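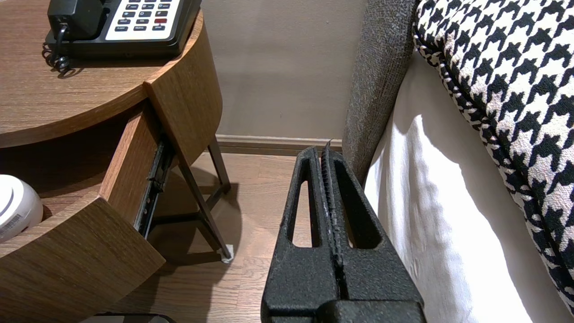 What is the Gravon?
The Gravon is a spring reverb pedal from Kuver for guitar and keyboard players. It holds a real spring tank in a floor unit and goes on sale in February.

Kuver has built rack reverbs for almost 20 years. The Gravon is the company's first pedal, and it uses the same drive circuit as the Kosside rack unit, rebuilt to run on a standard 9-volt supply.

The tank has two springs of different lengths and hangs on rubber mounts inside a steel case. Players can stomp on the switch without setting off the crash that spring units are known for. A Dwell knob sets how hard the springs are driven, and a Tone knob works on the reverb only, leaving the dry signal alone.
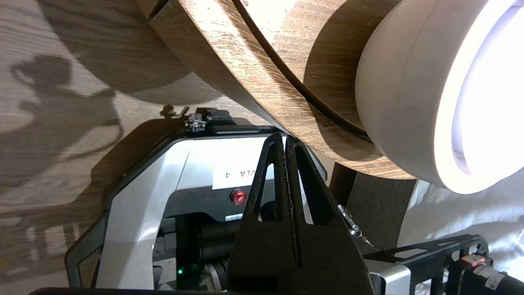

The dry path is analog from input to output. With the pedal off, the reverb can either stop at once or ring out, depending on a small switch at the back.

"Players kept asking for the sound of the Kosside in something they could carry to a gig," said Blagoje Spahić, who designed both units. "The hard part was the transformer. We went through six versions – the first few hummed too much next to other pedals – and the one we settled on is wound for us by Babić."

The Gravon works in front of an amp or in an effects loop. An internal jumper matches the input to line level for use with keyboards and mixers. It ships set for guitar.
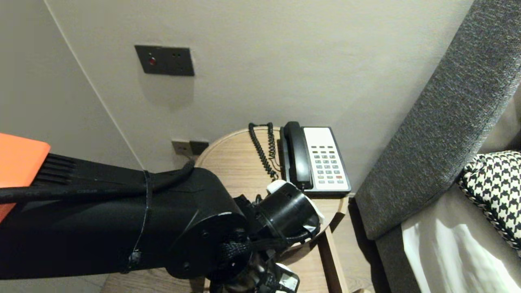 Availability and service

The Gravon will be sold through Kuver dealers and directly from the Kuver workshop. The first run is 16 units for dealers to demo, with regular stock to follow later in the month. Power supply is not included.

The spring tank plugs in and can be replaced with a screwdriver. Spare tanks will be stocked from launch, and owners of the Kosside can order the new transformer as an upgrade. Dealers who want a demo unit should contact the Kuver sales desk before noon for a same-day reply.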